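Housekeeping first: the workbook has 168 pages and no, you don't need all of it for the windows unit. Read the section on opening lights and skip the glazing tables until July.

## Windows that open (and stay where you put them)

I love this topic, which my family finds very tedious! Last time we did fixed glazing, so now we get to the fun part, the bits that move. A casement is a sash hung from a frame, and left to itself it'll catch the first decent gust and bang about. So we give it stays, or restrictors if their main job is limiting how far it goes.

Have a look at the arms either side of the sash before you read on, and have a guess at what each one's up to.
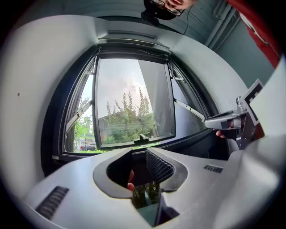 *Dark-framed casement in a deep white recess, open on its two metal arms, with a strip and vent slot across the top.*

A few words I'd like you using properly in your site notes:

- **Sash**: the moving part, glass and all
- **Jamb**: the upright side of the frame
- **Sill**: the bottom, where everyone parks their coffee
- **Stay**: the arm that holds the sash open
- **Trickle vent**: a slot for background air when the window's shut

Siamak Heydari asked me after class whether you'd bother with a vent slot if the window opens anyway. Good question. On a grey, drizzly day people keep their windows shut, and the room still wants some fresh air. I worked in an office in Sutalville where every slot had been taped over by the second winter, and you could smell lunch until home time. 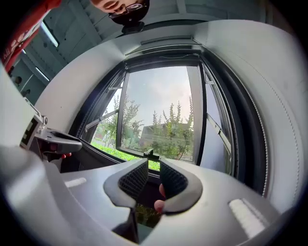 Back to stays, then. When you're inspecting one, open the sash gently and feel for grit or play at the pivots. Check the fixings at both ends. If there are two arms, look at both (I once signed off a pair after testing the left one, and Leobardo Jaramillo has never let me forget it). Then close the sash and try the latch, and run a finger along any rubber seal you can reach.

**For next time**

Pick one window at home or work, sketch it and label the parts. 12 labels is plenty, and it's worth 20 marks. Put the colour of the frame in too, please. Work in pairs if you like, 2 names on the one sheet, and leave it in the Contreras room tray by 4 pm.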